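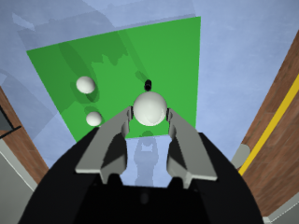
Simulated ball-handling set passes first review at Sarkesum

Sarkesum has finished the first block of simulated demonstrations for Steller, its program for teaching a gripper to pick up and move small objects. The block holds 229 episodes of ball handling on a green mat, all recorded in a rendered workspace and steered by human operators. The company said in March that the set had passed internal review and would be used to train the first version of the Steller policy.

Each episode starts with white balls lying on the mat in a new arrangement. The operator moves the arm with a hand controller, closes the two fingers on one ball, lifts it and carries it to a target point. The software stores the joint positions, the finger opening and the view from a virtual camera that looks down past the gripper. An episode ends when the ball has been released and the fingers are clear, or when the operator presses the discard key.

Ritemis, which supplied the simulator, built the scene so that the mat can be turned and shifted between episodes. Lighting changes as well. Shadows of the arm often fall across the mat, and the light direction is drawn again for every reset. Early trials with a fixed light gave a policy that did well under that one setting and poorly under any other - the grasp point drifted toward the darker side of the ball when the shadow moved.

Balls were chosen as the first object because they have no handle and no preferred side, and they roll when touched off-centre. A grasp that closes a few millimetres too far forward pushes the ball out of the fingers. Operators were told to keep such misses in the recording if they went on to recover the ball, and to discard the episode only if it left the mat. Of the 229 accepted episodes, 131 contain at least one correction of this kind.

The recordings were made by operators working in sessions of 30 minutes with a break between them. Sarkesum shortened the sessions after finding that approach paths became faster and less even late in a longer sitting. Operators also switch between starting poses, so that the arm does not always come in from the same side. The first week of recordings was dropped because one starting pose had been left out of the rotation.

Review was carried out in two passes. An automatic check looked for missing samples, jumps in joint position and episodes where the finger opening did not match the contact signal. A person then played back each episode at double speed and marked the moment of grasp and the moment of release. The two marks were compared with the logged contact times, and 21 episodes were sent back for relabelling. Most had the release marked too early, with the ball still resting against one finger pad.

The behaviour of contact in the simulator remains the main open question. Rigid pads on a rigid ball give a cleaner hold than the real parts are likely to, and small slips are not well reproduced. Ritemis has added a softer contact model as an option, but it slows the simulation enough that operators notice a lag between the controller and the arm. For the first block the simpler model was kept. The softer one will be used to replay stored episodes offline, which shows whether the same motions still end in a hold.

Training is to begin with the camera view and finger opening as inputs, plus joint positions in a second run for comparison. Part of the set is held back for testing, split by mat position so that the test layouts do not appear in training. Sarkesum has not published results and says it will not do so until the policy has been run on hardware.

The hardware stage is planned at the company's test bench in Lâm, where an arm of the same geometry is being fitted. A smaller set of real demonstrations will be recorded there with the same controller and the same file layout, so that simulated and real episodes can be mixed without conversion. The real camera will be mounted to match the virtual one as closely as the bracket allows, and the remaining offset will be measured and written into each file.

A second simulated block is already being prepared. It will use objects with flat faces as well as balls, and operators will be asked to place items against each other, a task in which the gripper hides more of the view. The labelling guide is being revised first - the present wording on release does not say what to do when an object is let go and then touched again.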